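Jillside Grocery Delivery Questions, Answered Without the Sales Talk

I'm Ravinder Bouchard. I've ordered groceries to my desk and my door for 11 years, mostly in Gundville, and I don't believe much of what the apps say about themselves. These are the questions readers send me most.
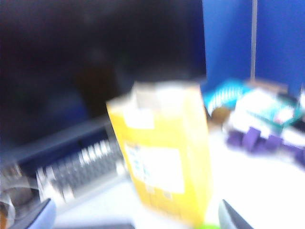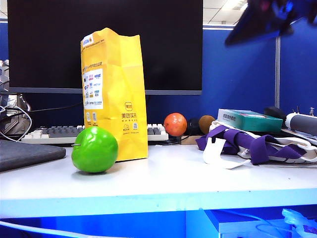
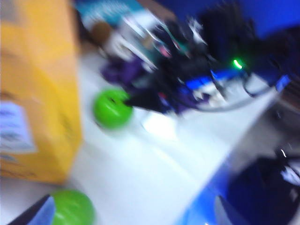
Yellow packaging on a white desktop.

Is delivery cheaper than going to the store?
Rarely. The fee is the part they let you see. Compare shelf prices and you'll often find the same carton of eggs costs more in the app. I checked my own receipts from November and paid extra on nearly every item, then tipped on top of it.

What does "free delivery" mean?
It means you spent enough to stop being charged separately. At Ellex the minimum went up twice last year — quietly, both times. Read the checkout page before you add a third jar of mustard to get over the line.

Can I trust them to pick good produce?
Sometimes. Apples, onions and carrots usually come through fine. I gave up on peaches and avocados after four bad orders in a row. "Ripeness guaranteed" gets you a refund at best, and you still have no avocado.

Are the two-hour windows real?
Before 11 a.m., mostly. After 5 p.m. I'd treat them as a wish. Li Market has been the steadiest for me, though I've only used it for small orders.

Should I allow substitutions?
Turn them off for anything you care about. I once asked for plain yogurt and got vanilla pudding, marked as a "similar item."

Do I need to tip if there's a service fee?
Check where the fee goes. If the app won't tell you, assume the driver isn't getting it.

Is a paid membership worth it?
Only if you order at least 4 times a month, and be strict when you count. People sign up for the trial, order like crazy for two weeks, then forget. Put the renewal date on your calendar the day you join.

What about the bags?
Paper is nice if you reuse it. Calling it "green" when it carries a single lemon is a stretch — I'd like fewer bags, whatever they're made of.

How do I get a refund?
Take a photo before you put anything away and file the claim the same day. Ask for your money back on the original card. Store credit is the default at most of these places, and it expires.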